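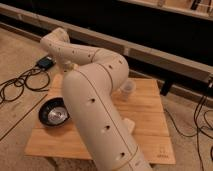 Figure 4. The arm on its plank board, with a bowl and a cup set out on the board and cabling on the carpet.

4.2 Learning to share the counter

We had expected, going into the study, that most of what people wanted to tell us would be about speed, or about jobs, and we did hear some of that. But the conversations at Wijaya kept drifting back to smaller and more homely things: who gets to put the cups where they go, who is allowed to stop the arm, and whether it is rude to walk past it while it is moving. Wijaya is a catering supplier with 16 people on its preparation staff, and the arm was brought in under the Tromavton program to take over part of the portioning and tableware sorting. We spent 30 shifts with the team, and we are still grateful for how patiently they let us stand in the way.

The practice sessions, which the staff called "floor time," were where much of the learning took place. Small tableware of the kind shown in Figure 4 was used throughout, and people took turns placing it on the board and deciding what the arm should do next. Several of the older workers told us they had dreaded these sessions and then came to look forward to them (one compared it to teaching a nephew to set the table, with a good deal of affection and a little despair). By November the pairs were arranging the sessions among themselves, and the supervisors had more or less stopped drawing up a list.

What changed in the daily work was harder to see at first. Sorting had always been a time for talking, and two of the four people we interviewed at length said they missed it, even though their wrists felt better by the end of the day. Others found themselves doing a new sort of job, a kind of minding, which nobody had written into their duties and for which there was no extra pay. Cedow, the firm that runs the Jakden site, handled this differently and gave the minding a title and a place on the schedule, and we return to that comparison in Section 5.

We would also like to mention cables, which came up in nearly every interview. People who had worked for years in a tidy kitchen did not care for having to think about their feet, and a number of them judged the whole program by how well the cords were kept out of the walkway. It seems to us a fair way to judge it, and we have added the question to our interview guide for the second site.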